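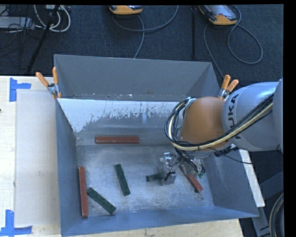 Kanow Lab Expands Collection of Grasping Examples

The Kanow Robotics Laboratory has begun the second stage of a program to gather picking examples for a learning system known as Lirkitz. The work uses a KUKA arm that reaches into a grey metal bin holding red and green blocks.

The laboratory plans to record 4,000 grasp attempts by the end of May. As of this week, 597 have been logged and checked. Both successful and failed attempts are kept, and each is labeled with the outcome and the position of the arm at the moment the fingers close.

"Blocks that lie close to a wall are still the hardest for the system," said Lilibeth Pascual, who leads the program. "The first stage had too few of those, and the results showed it."

Operators rearrange the blocks between runs. Sessions last 3 hours, and the records are reviewed the following morning by a team under Ravindra Chaudhary.

Partner company Tveit will receive the first 1,000 reviewed examples for separate testing. Research groups wishing to request access to the records may write to the laboratory office. Requests will be considered after the second stage closes.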